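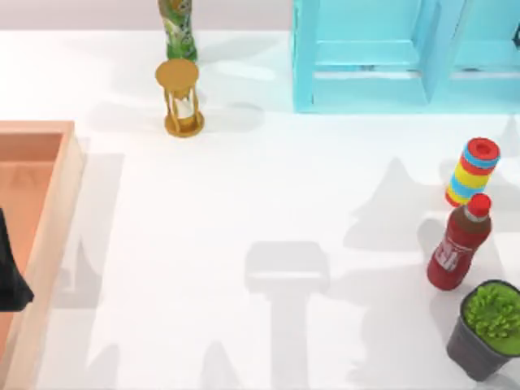 Clulten Casting Rumours, version 4

README and data card
Last revised September 28, 2024

Summary

Clulten is a table of 3000 published claims about who would be cast in what. Each row is one claim from one outlet: a performer is "in talks", "circling", "the frontrunner", "all but signed", or has been seen having lunch with a director, which for some reason counts. The claims cover 500 film and television productions. Where a cast was later announced, the row says whether the claim matched it.

Read the section on labels before you compute anything. People keep using this table to say that one outlet is right more often than another, and the table is weaker on that point than they would like.

What is in the release

The release holds the claims table, a productions table, an outlets table and a change log. All are comma-separated text in UTF-8. The article text is not included. You get a short paraphrase of the claim, the wording used for certainty, and the date the claim appeared.

Fields in the claims table

claim_id: a number with no meaning. It does not run in date order, whatever the older scripts assume.

production_id: points to the productions table. Working titles and final titles share one identifier where we could tie them together.

performer_key: a scrambled key. Names were taken out in version 4. Yes, you could probably work some of them out from the dates and the production. Please don't publish the result.

outlet_id: the outlet where we first found the claim. First found is a different thing from first published. See below.

certainty_phrase: the words used, lower-cased. "Reportedly" is kept even when it appears in every sentence of the article.

source_type: named, unnamed, other outlet, or none given. Unnamed is by far the most common. "A source close to the production" goes under unnamed, and so does "an insider". We have seen no evidence that insiders are any closer than sources.

outcome: matched, not matched, never announced, or unclear.

days_to_outcome: blank unless outcome is matched or not matched.

How the claims were collected

The first batch came from the Harlow collection, a set of saved entertainment pages gathered by readers of a film forum. It was gathered by people who liked certain franchises, so it is heavy on superheroes, vampires and anything taken from a novel for teenagers. Stage work is missing. Small dramas are nearly missing, as few people gossip about who will play the second solicitor.

The second batch, which we call Lagos after the place where it was compiled, adds claims about Nigerian film and television. It is better documented than Harlow and much smaller. Compare the two with care. The Lagos compilers recorded claims as they appeared, while most of Harlow was saved after the fact, when people already knew how things had ended. A wrong rumour that everyone forgot had little chance of being saved.

That last point ought to worry anyone planning to quote an accuracy rate from Harlow. It worries us.

How outcomes were decided

A claim is matched if the performer was publicly confirmed in the role named, or in any role where the claim gave none. That second rule is generous. An article saying only that somebody "will be involved" gets full marks if they turn up for one scene in a wig.

A claim is not matched if someone else was confirmed. Where a performer was confirmed and then left before filming, the row stays matched. Several users have argued with this. Their argument is reasonable, and so is the opposite one, so we added a flag called left_later and moved on.

Repeated claims were merged if they appeared within 30 days of each other and pointed back to the same original article. Where the later article pretended to have its own source, we kept it as a separate row. We suspect a good share of these are copies too. Suspicion is hard to put in a column.

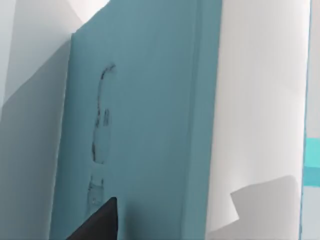 Figure 1. Teal panel with two dark markings on its face, rendered view.

What the labels can't tell you

An outcome says whether a claim ended up true. It says nothing about whether the outlet knew anything at the time. If a popular novel has a handsome swimmer in it and an outlet names every handsome actor of the right age, one of those names may well match. Lists of contenders are entered as one row per name, with the field list_size giving the length of the list. If you leave list_size out of your model, you will reward guessing.

Denials are another trouble. Agents deny things that are true and keep quiet about things that are false, if the false thing is flattering. Denials are recorded in their own field and have no effect on the outcome.

Then there are studio leaks. Some rumours are put about on purpose to see how fans take them. If fans take them badly, the casting is dropped and the outlet looks wrong, although it passed on exactly what it was told. We can't pick these rows out, and we doubt that anyone who claims to do so from the text alone has checked their results against anything.

Checks

Outcomes in the Lagos batch were decided twice by separate readers. Harlow outcomes were decided once, apart from a sample looked at again for version 4. Most disagreements in that sample were over unclear against never announced. We settled them by going back to the announcements, where the announcements could still be found. Dead links are a bigger problem here than careless reading.

There is no agreement score in this release. The one printed with version 3 left out rows marked unclear, which made it look better than it was. Please stop quoting it.

Uses that seem fair

Looking at how the language of certainty changes as an announcement gets nearer. Tracing how one claim passes from outlet to outlet. Teaching people to clean a messy table, at which it is excellent.

Uses we would question

Ranking outlets. Predicting casting. Anything with the word "buzz" in the title. A tool called Avon was built on version 3 and gives each new rumour a trust score out of a hundred. We had no part in it. As far as we can tell it has mainly learned that casting news in the week before an announcement tends to be right, a thing most readers had worked out already.

Known faults

Some production dates are the date of the first article and others are the date filming began. The field date_basis tells you which, except where it is blank.

Sequels are sometimes joined to the first film. Claims about a returning performer then look like astonishing foresight.

The outlets table treats a site that changed its name as two outlets unless someone told us.

Times are missing everywhere. Two claims on the same day can't be put in order, and any paper that says who was first on a given day has got that from somewhere else.

Privacy

Rumours about health, pregnancy, relationships and money were removed, including where the article gave them as the reason a part was lost. Child performers were removed altogether. If you find a row that slipped through, send the claim_id only and leave the details out of your message.

Licence

The tables may be used and shared for research and teaching with credit to Clulten. The licence covers our paraphrases and labels. It gives you no rights in the original articles.

Changes in version 4

Performer names replaced by keys. The list_size and left_later fields added. The "hotness" field deleted. It came with the Harlow pages, it was scored by unknown persons on an unknown scale, and somebody had used it in a regression.

A further Lagos batch is expected in June. The Harlow batch is closed and will only receive corrections.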